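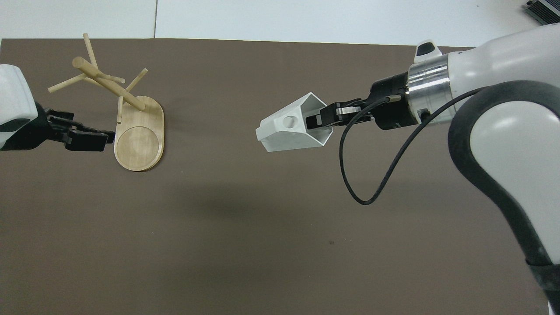

Home & Workshop Tips > Games & Hobbies

Looking After Old Computer Games at Home

My brother-in-law Aled gave me his boxed DOS games when he moved to a smaller place, and I said yes before asking how many there were. They came in banana cartons from the supermarket, and it took me most of August to go through them at the kitchen table in the evenings. I've been playing these things since I was a kid, but I had never really thought about how to keep them, and I made a few mistakes along the way that you can now skip.

Start with the boxes. Most of them are thin card and they crush if you lay them flat in a pile, which is just how I had stored mine for years (poor Drikenia, at the bottom, now has a lid shaped like a soup bowl). Stand them up like books, snug enough that they don't lean and loose enough that you can pull one out without dragging its neighbors along. If a box is mostly empty inside, fold some acid-free tissue into a pad and put it in there to hold the sides out. Newspaper will do for a week, but the ink comes off on everything, including your hands and then the manual.

Price stickers are the thing people ask me about most. Warm the sticker with a hair dryer on low, keep it moving, and lift one corner with a fingernail or an old plastic card. Go slowly! If it starts to bring the printing up with it, stop and leave the sticker where it is. I have a copy of Fletska with half a bargain-bin label on the front and I've grown quite fond of it. Please don't reach for lighter fluid on bare cardboard, whatever your uncle says. It's fine on shrink-wrapped plastic in a room with the window open and nothing lit, but on card it can leave a mark.

Now the floppies. Keep them upright too, in their sleeves, away from speakers and anything else with a magnet in it, and out of the attic. Mine live in a bedroom closet on an inside wall, where the temperature hardly changes. Before you put an old disk anywhere near a drive, slide the little metal door back (on the 3.5 inch kind) and look at the surface under a good lamp, turning the hub gently. You want it plain and dark all over. Any cloudy spots or speckles could be mold, and one moldy disk can dirty the drive heads and scratch the next disk you put in. Set it aside in its own bag and label the bag. Huw Lloyd, who has been fixing drives far longer than I have, talked me out of trying to wash one on my very first evening, and I've since seen him do it, with the shell cracked open and a great deal of patience — not a job for a beginner's favorite game.

Once a disk looks clean, copy it straight away, before you sit down to play. I know, I know. You want to see the title screen. But slide the write-protect tab open, make an image of every disk in the set, and keep the images in two places. Out of a set of 9 in one of Aled's big role-playing games, I had five that read the first time and the others needed several tries, and the last one only came through after I cleaned the drive with a proper cleaning disk and a few drops of isopropyl.

Manuals and maps deserve a bit of care as well. Rusty staples can be eased out with a butter knife, bending the legs up from the inside of the booklet first. If the pages smell musty, stand the manual fanned open in a plastic tub with a small dish of baking soda next to it, put the lid on, and leave it for about 6 days. Don't sprinkle the powder on the pages, as I did with the Villari hint book, unless you enjoy finding it in the carpet at Christmas. Cloth maps can be pressed from the back through a clean dish towel with the iron on its coolest setting and no steam. Paper maps I just put under the big atlas.

And do keep the code wheels and lookup sheets with the right game! Lots of old games stop and ask you for a word from page such-and-such, and without the sheet you're stuck at the door. I photocopy mine and play from the copy, and the real one goes back in the box in a sandwich bag with the top left unsealed.

I still haven't found the second disk of Conceição. If it was in a banana carton, it isn't anymore, so the next place to look is behind the closet.

Filed under: Storage, Paper & Card, Old Games, Cleaning

We use cookies to remember your settings and see which tips get read. By staying on the site you agree to this. Accept | Learn more

Questions or a tip of your own? Use the contact page. All text © the authors. Back to top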